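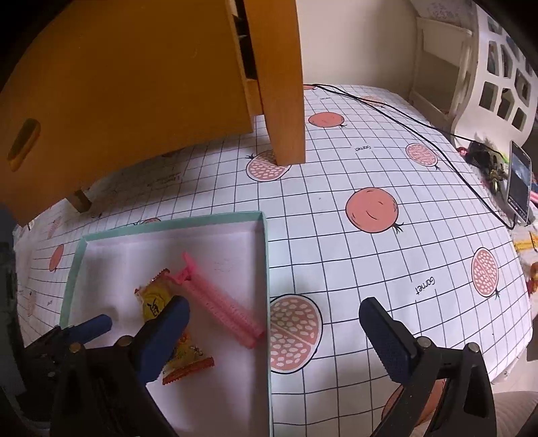 The table in our kitchen is where everything lands. It seats four if you clear it, and we clear it for dinner and for guests and for not much else. The rest of the time it holds mail, chargers, hair things, half a craft project and whatever the kids had in their hands when they walked in the door.

I have been trying to fix this since May. I am writing down what I did because my friend Mafalda asked, and because I will forget by winter.

The tablecloth came first. For years I kept the table bare on the theory that a bare table would shame us into keeping it clean. It did not. Then I bought the white one with the black grid and the pomegranates. I liked it enough that I started wanting to see it, and that got me further than the shame did. The grid also helps a little, in a way I did not plan on. If a thing is sitting crooked across the lines I notice it, and if I notice it I usually pick it up.

A printed cloth does show stains. The pomegranates are a coral pink, so juice near one of them gets a pass. Coffee doesn't. I wash it warm with the kitchen towels and hang it over the shower rod, and I iron the middle only. The edges hang down and I don't care about them.

The second change was the box. I had tried baskets before. They were deep, and a deep basket on a table turns into a place where things go to be forgotten. I once found a library card in the bottom of one that we had already paid to replace. So this time I went shallow. The box I settled on has a mint green rim and a white inside, and it is so low that you can see all of it without moving anything. When it is full, it is full, and somebody has to empty it.

The rule is simple. Anything small on the table that does not belong to dinner goes into the box. At eight in the evening the box gets emptied, and each thing goes to one of these:

the trash
the bathroom drawer
the snack shelf
the kids' room
the drawer by the stove

That's all of them. I used to have a longer list, with a place for rubber bands and another for pens, and I was the only one in the house who could remember it. Hạnh, who is my sister-in-law and has three boys, told me to stop at five and she was right.

What ends up in the box most days is snack wrappers and hair stuff. The wrappers are the yellow kind with a cartoon on the front. I have asked many times for them to be carried the whole way to the trash can. What I get is a wrapper in the box, and I have decided to count that as progress, because before the box they were on the floor and between the couch cushions. One thing I learned is to pick up every wrapper and squeeze it before throwing it out. Some have not been opened, and a few have one piece left in them that is apparently being saved.

The hair stuff is worse. It is plastic, it is pink, and it comes in shapes that don't stack or nest. For a while I put it all in a jar in the bathroom, but long things with teeth catch on each other, and you pull one out and get six. Now the long ones lie flat in the bathroom drawer and only the clips are in the jar. It took me 15 minutes to sort it the first time and I have not had to do it over, which I can't say about most things I've organized.

Then there are the cables. I have not solved the cables. The outlet is on the wrong side of the room, so anything that charges on the table has a cord running across the cloth, and it will be black and it will be longer than it needs to be. My husband says to move the table. I have measured, and if we move the table to the outlet, the refrigerator door hits a chair. I bought a cord holder from a company called Molska, a small weighted thing with a slot in the top. It worked well until it got borrowed for a Lego garage. I looked at a charging shelf from Nasix too, but it needs to be screwed into the wall and our walls are tile up to shoulder height. So for now phones may charge on the table during the day and not at dinner, and the cord gets wound up and put by the stove when the plates come out. This rule is followed maybe half the time, and the person who breaks it most is me.

I should say something about the pile. Every table has a pile. Ours builds up on the right side, the side closest to the door, and it is made of things that are each too much trouble to deal with on their own. Straps, pouches, a bag inside another bag, something with a pink or green bit hanging off it that must go to some toy. The box doesn't help with the pile because the pile is bigger than the box. I tried going through it item by item and lost a whole afternoon. What works better is setting a timer for 20 minutes and only taking out what I already know the answer to. If I have to stop and think about a thing, it goes back. The pile never disappears this way, but it stays small enough that you can put a plate down next to it.

My neighbor Alvar Fagerlund, who is retired and very neat, thinks I should get rid of the pile by getting rid of the side of the table. He means putting a plant there. I may try it. A pot takes up the space and people don't set a backpack on a plant, or at least Alvar's guests don't.

A few people have asked about the cost, so: not much. The tablecloth was on sale. The cord holder was the silliest purchase and I would still buy it again if I could keep it out of the Lego. I think you could do the whole thing with what is in your house if you have any shallow box with sides. A baking tray would work, or the lid of a shoe box for a week to see if you like it. I would stay away from anything with a lid of its own. Once it can be closed it will be closed, and then things get put on top of it.

I also want to answer Soudabeh Mirzaei, who wrote to me after my post on the hall closet and asked how to get children to take part. I don't have much to offer there. Mine are six and nine. The older one will empty the box if I hand it to her and say nothing. The younger one will do it if he is allowed to announce each object as he takes it out – in a loud voice, like someone calling out names at a graduation. It takes longer that way. I let him do it when dinner isn't late. What has never worked for either of them is calling from another room.

Things still on my list for the kitchen: the drawer by the stove, which has become too full to be one of the five places much longer, and the chairs, two of which need new felt under the feet. I also want a second cloth for when this one is in the wash. I've been looking at a plain one from Lã in dark green, but I'm not sure about crumbs on dark green. If you have a dark tablecloth and small kids, write and tell me how it is going.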